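Right, the hall shelf. I've been putting this off since February and I'm not going to bed until it's done. Thread, mostly so I can't back out.

Background for anyone new: our hall is the width of a person and a half. Everything we wear on our feet ends up in a heap behind the front door, and you have to shove the door to get the post in.

So I've ordered one of those Mavari shoe racks. Order number 1421, which I know by heart now from ringing up so often. Still not here. They're lovely on the phone, I'll give them that.

In the meantime I'm working with what I've got. Everything out, everything wiped, and a decision made on each pair before it's allowed back in the hall. Kettle's on.

First to go - the Stikside trainers. Bought them for running, ran twice, wore them for painting the shed. Bye!

Second to go, my old work boots. I did have a little moment over those. Still, the soles have split right across and you could post a letter through them.

Staying without any argument at all: the cream clogs. I wear them to the bins, to the shop, to my sister's, once to a christening (long story, it rained). They got a go with washing-up liquid and an old toothbrush along the ridges round the soles, and now they've got the black stand to themselves.

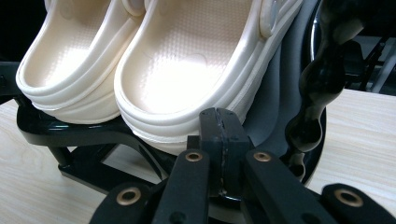 Brittany Lapointe replied that I should leave the toothbrush alone and try bicarb mixed to a paste with a drop of water, left on for 30 minutes and then rinsed off, and that the bit people always miss is under the heel strap where it joins on.

She's right about the strap, I'd never once thought to swivel it round and look underneath. Grim. Will be trying the paste on the garden pair, which are past being embarrassed.

Question for the clog people while I've got you - straps forward or straps back? I'm back for the stairs, forward for everything else, and my other half says I'm going to break my neck either way.

Next job is the nubbly footbeds. Lovely to stand on, an absolute magnet for crumbs and grit. Going to try a dry nail brush first before I get any more water on the table.

Update, half past nine: nail brush is brilliant. 50p from the market and it's done more than the fancy Hutapea shoe kit I got for Christmas, which has 2 sponges and a smell.

Bag for the charity shop is by the door. Yes, behind the door. Where the heap was. I know.

Mavari have just emailed to say the rack is coming tomorrow between seven and seven. Night all x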